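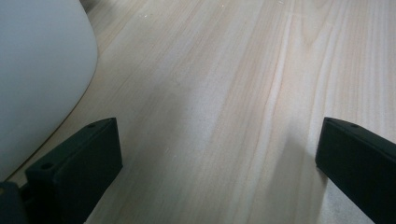
Posted by Noeline Stubbs, November, 9:12 pm

Finish question. I have a pale blond tabletop, long wavy grain, smooth and matte. Bare wood as far as I can tell. I want to protect it from water rings without the color going amber. Oil-based poly is out. I have tried two products on offcuts: Edis hardwax (natural) and Rewi waterborne matte. Edis went noticeably yellow within a day. Rewi stayed light but feels like plastic. Is there a third option?

g_leone
What species? Ash and maple behave differently under oil. Ash has open pores and takes up more, so the color shift is larger.

Noeline Stubbs
Seller said ash. I have not confirmed it.

trevaskis_s
Waterborne is the correct answer. The plastic feel comes from film thickness. Thin the first coat 9 percent with distilled water, sand with 320 when dry, apply two more thin coats. Check the can first, some makers don't allow thinning.

Dalal N.
Disagree with the above. A film finish on a table in daily use will scratch and you can't spot-repair it. Use a hardwax with white pigment. Irnia sells one, order code 3181. The pigment offsets the yellow.

trevaskis_s
Pigment collects in open grain. On ash you get white lines.

Dalal N.
Only if you leave the excess on. Wipe it off after 12 minutes. Mine has no lines. 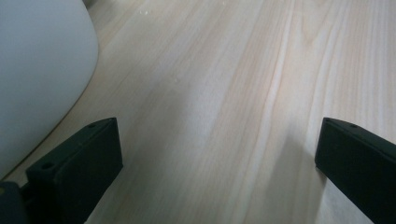

Grain toward the right, with the pale streak. — N.S.

Noeline Stubbs
Second view added. One band of grain is almost white already, with thinner darker lines beside it. Would pigment flatten that out?

g_leone
It will reduce the contrast a little. Can't identify the species from that. Get a clean look at the end grain — ash shows a row of large pores in each ring, maple doesn't.

L. Stöckli
Soap finish. Soap flakes in hot water, wipe on, dry, repeat. Very little color change. It needs redoing a few times a year and it is weak against standing water.

trevaskis_s
She asked about water rings. Soap fails on exactly that.

L. Stöckli
It fails in a way you can fix with a sponge. I know what the question was.

Noeline Stubbs
I'll do one offcut with the Irnia and one with thinned Rewi, then leave a wet glass on each overnight. The Rewi can permits thinning up to 10 percent. Soap goes on the back of the Edis piece after I sand it.

Dalal N.
Leave the Irnia to cure for 2 weeks before the glass test or the result means nothing.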